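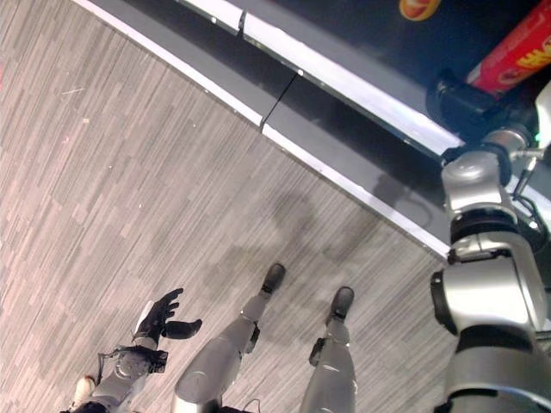 Chasing the hum on the kitchen circuit

The radio in the kitchen has had a low hum since August. It is a Kelitz, bought second-hand from Severino Robles, and it runs off the mains through a small external supply. The hum sits at the bottom end and does not move with the volume control, which puts it after the pot.

I started with the supply. Off load it measured fine. On load there was 47 mV of ripple at the output, more than I would like but not enough to account for what I was hearing. I swapped the smoothing capacitor anyway and the ripple fell to 2 mV. The hum stayed.

Next was the aerial lead. Unplugging it made the hum drop by half, so there was a second path to earth. The aerial runs up to the loft and shares a bracket with the old satellite dish, and the dish coax is still bonded at the far end. I had forgotten that.

Vesna Bošković suggested an isolator in the aerial feed. I tried one from the spares box and the hum went down again – still audible with an ear to the grille, gone from across the room. Reception on the weaker stations got slightly worse. I can live with that.

What remains is probably the output transformer, which is mounted 125 mm from the mains inlet. Turning it through ninety degrees would mean drilling new holes in the chassis, and I have not decided whether to bother. The part number on the can ends in 622, if anyone has a data sheet for it.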